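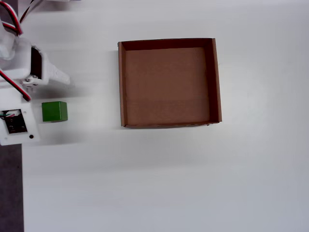

## Two hundred goes at one green cube

If you walked past the back bench this fall and wondered why Svenja Prantl was spending her lunch hours moving a small printed arm around by remote control, we finally have something to tell you. The pick-and-place group has finished its first full set of demonstrations, all 200 of them, and we're starting to train on them this week!

A quick recap for people who joined after September. The task is as plain as we could make it: pick up the green cube, carry it across the table, let go of it over the cardboard box. No code tells the arm where the cube is or what path to take. A person drives the arm through the whole job, the computer writes down every joint position along with the camera pictures, and later a learning program tries to work out what the arm should do when it sees the table again. We call each of those runs an episode, and the word has crept into everyday speech here to the point where Urs Brunner recently announced that his coffee was "a bad episode."

We drive with Dendlow, the small leader arm that Reto Rainer put together over the summer. You hold it by the grip, move it the way you want, and the white arm on the table copies you. Squeeze, and the gripper closes. It's a wonderful thing to use. Most people need a handful of tries before they stop staring at their own hand and start watching the table, and after that it gets oddly relaxing (Kilian Reisinger did 30 episodes in one sitting and only stopped when somebody needed the room).

### What we learned about being good teachers

Our early episodes were a mess, and we threw a lot of them out. All of us were trying to be fast. A fast run looks great to the person driving, but played back it's full of little jerks and last-moment corrections, and the arm can't tell a correction from a plan. Svenja had us slow down and pick one way of doing the grab: come in from above, pause, close, lift straight up, then travel. Once all the drivers did it the same way, the recordings started to look like they belonged together.

We also had to get used to watching the camera view on the screen and leaving the table alone. When you look straight at the cube with your own two eyes you know things the arm will never know. You lean over, you peek behind a finger, you guess how much room there is. If the driver needs to peek, the robot is going to be stuck at that same spot. Fabian Grabner hung a coat between the driver's chair and the table for one afternoon to keep us honest, and the runs from that afternoon are some of the best in the set.

Then there was the matter of where to put the cube. People are terrible at random! Left to ourselves we kept setting it down in the same comfortable patch, a short reach from the gripper. Reto wrote a little script that calls out a spot before each run, and now the cube turns up in places none of us would have chosen, including right next to the arm, where the fingers have to fold back on themselves to reach it. Those close-in grabs took the most practice. They're also where Dendlow shows what it can do, and I'd love for more of you to try one.

Letting go deserves a word too. Several of us had a habit of opening the gripper the moment we were anywhere near the box, and a cube that clips the cardboard wall can go either way. The rule now is to carry it well past the near wall, stop, and then open. It adds a moment to each run and makes the end of the episode much easier to learn from. 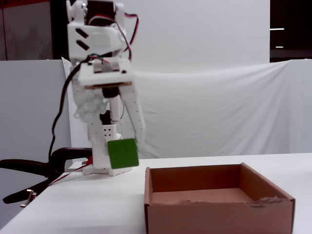
### What happens next

Kilian is running the first training on the Wema machine downstairs. We're starting with a simple model that we all understand, mostly so that when it does something strange we have a chance of figuring out why. After that he wants to try the same recordings with a longer look-ahead, where the arm commits to a short stretch of movement at a time. Urs thinks this will cure the shakes we saw in our tiny trial back in September. Fabian thinks the shakes came from a loose screw. They have a bar of chocolate riding on it.

For the first tests the arm will get 4 starting spots that never came up during recording, and we'll note how it does on each one, good or bad. Results go up on the Heltis page as they come in, videos included. Please don't expect miracles from the first round. I'd be thrilled if it reached for the cube with any confidence at all.

### Come and drive

We want a second set, and this time we want new hands. All of the recordings so far come from five people who have picked up each other's habits, and it would be really useful to see how the model copes with somebody who moves differently. You don't need to know anything about robots. If you've ever played with one of those claw machines you're already ahead of where I was.

- Sessions are in the Zwahlen room, and the sign-up sheet is taped to the door.
- Plan on half an hour. The first ten minutes are practice and don't get recorded.
- Left-handers are very welcome. Dendlow's base can be moved to the other side of the chair in a minute.
- If a run goes wrong, say so out loud and Svenja will mark it. Dropped cubes are fine and we keep some of them for a separate recovery set.
- Please leave the camera mounts alone, even if one looks crooked. They have to stay where they were for the first set.

Questions about the recordings go to Svenja, and questions about the leader arm go to Reto, who will happily show you the inside of it if you give him half a chance.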